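Session 7: the Vuvo hand-held gripper kit
Course handout, updated 2025-03-30

Right, this is the session where we stop looking at other people's diagrams and look at something you could order. I've had the Vuvo kit on loan since December and I've got opinions, so bear with me (the reading for next time is at the bottom, for those of you who only came for that).

First, what you get. The kit is a pair of grippers you hold in your own hands, one left, one right, each with a marker cube on top. Cables run from the grippers to a small recording box, and there's a bit of software called Onutik that turns your movements into files a robot arm can learn from. No arm is included! I had two emails about this last term, so please read that sentence again. If you want an arm you talk to Lahtinen, who resell the kit and will happily sell you one of theirs.

Setting up took me 14 minutes the first time, most of it spent hunting for the page about calibration, which is tucked away behind the warranty. After that it's quick. You wave each cube slowly in front of the camera, turning it so that different sides get a look in, and Onutik tells you when it's satisfied. Do this again if you move to another room. I skipped it once and my left hand was recorded as living somewhere inside the wall.

On to using it. The thing I like best is that you work at ordinary furniture, with ordinary household stuff, and you very quickly forget you're wearing or holding anything special. Shelves are a good test. Reaching up to a shelf with one hand while the other stays down on the counter gives you two very different arm positions in the same recording, and it shows up any weakness in the tracking straight away.
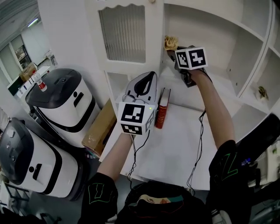 Small, light objects are where I'd start. You get a feel for how hard to squeeze, and if you drop one it doesn't matter much. Books are harder than you'd think, as they like to topple when you nudge them, and anything with a big handle needs a bit of planning about which way round you come at it. Try each task slowly, then at a normal pace, and compare the two files in Onutik. The slow ones look lovely and teach the arm to be slow. I'd aim for the pace you'd use when tidying up at home.

Now the grumbles. The cables! They're long enough, but they drag over whatever you've put out, and you end up doing a sort of sideways shuffle to keep them clear. Let them hang down in front of the counter if you can. My other moan is that you must keep the cubes in view of the camera. Turn your wrist right over and the tracking goes a bit wobbly until you turn it back. Onutik flags these stretches in orange, and I'd simply throw them out.

How does it compare with the Hinuvov set from session 4? Hinuvov is wireless and nicer to hold, but its software crashed on me twice and the batteries barely got through a morning. For a teaching lab I'd pick Vuvo. For long days of recording I'm honestly still undecided, so argue with me in the seminar.

For next time: read the calibration section of the Vuvo manual, then write half a page on which household task you'd record first and what you'd expect to go wrong. Booking for the kit is through the lab page, use code 2707, and please coil the cables before you put it back in its case.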